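The case for a short shoe rack

Most advice on hallway storage begins with capacity. A rack is sold by the number of pairs it will take, and the buyer compares one number with another. I think this is the wrong measure. The useful one is clearance: the height between one shelf and the next, set against the height of the shoe.

My own test is dull. Before buying anything, put the shoes on a plain surface and look at them from the side. White is best, as it shows grit and scuffs at once. Mine has a faint scratch and one grey speck, and I know where both are.
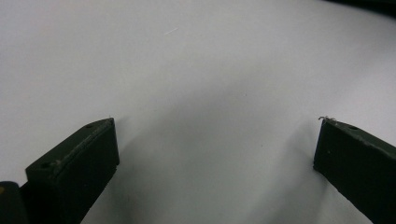 A plain white surface, with one small speck right of centre.

Trainers forgive a tight shelf. They compress, and a mark on the upper hardly matters. Polished leather does neither. A dress shoe pushed under a low shelf will rub at the instep every time it goes in, and the laces catch on the way out. Hauke Kasten, who resoled shoes in Urnside for years, used to say he could tell a customer's rack from the vamp.

Three tiers are enough for one person. The top shelf should have a rim, so that a heel cannot slide off the back, and the bottom one should sit low — dust gathers under anything higher.

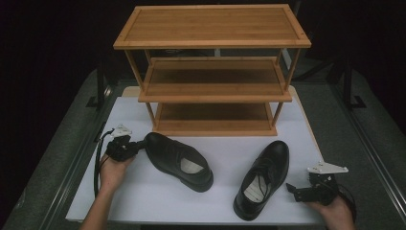 Three-tier bamboo rack, with black leather dress shoes in front.

Bamboo is a fair choice of material. It is light and wipes clean, though it dislikes standing water, and wet shoes should dry elsewhere first. Rosângela Damasceno has argued to me that closed cabinets look tidier. They do, and they also hold damp. I would take the open rack, and own fewer shoes.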